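Moving the mail spool off the old disk

Posted 2 November 2005

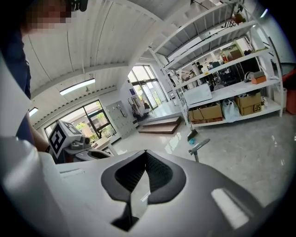

Background

The mail server at Erkville has run from a single 60 GB disk since I set it up. The spool, the logs and the swap all shared one partition. In October the nightly backup began to overrun, and the log showed read retries on the same range of blocks each time. The disk still passed its own self-test, so I copied everything while it could be read.

Preparation

I lowered the queue retry interval and told Dede Quartey and Nii Gbeho that delivery would pause for the evening. The new disk went in as the second drive on the same controller. I made 4 partitions, with the spool on its own. The file system was created with a higher inode count than the default, as maildir uses one file per message and the old layout had come close to running out.

Copying

The first pass ran with the mail daemon up and took 22 minutes. I then stopped the daemon and ran a second pass with deletion turned on. It moved 1470 files. Ownership came across by number, so the user IDs have to match on both sides. Mine did, except for the list manager, which I fixed by hand.

Remaining work

Aitana Goicoechea pointed out that the log rotation script still has the old path hard-coded. She is right. It also compresses the current file before the daemon has let go of it, and a few lines get lost every night. I will post the corrected script when it has run for a week.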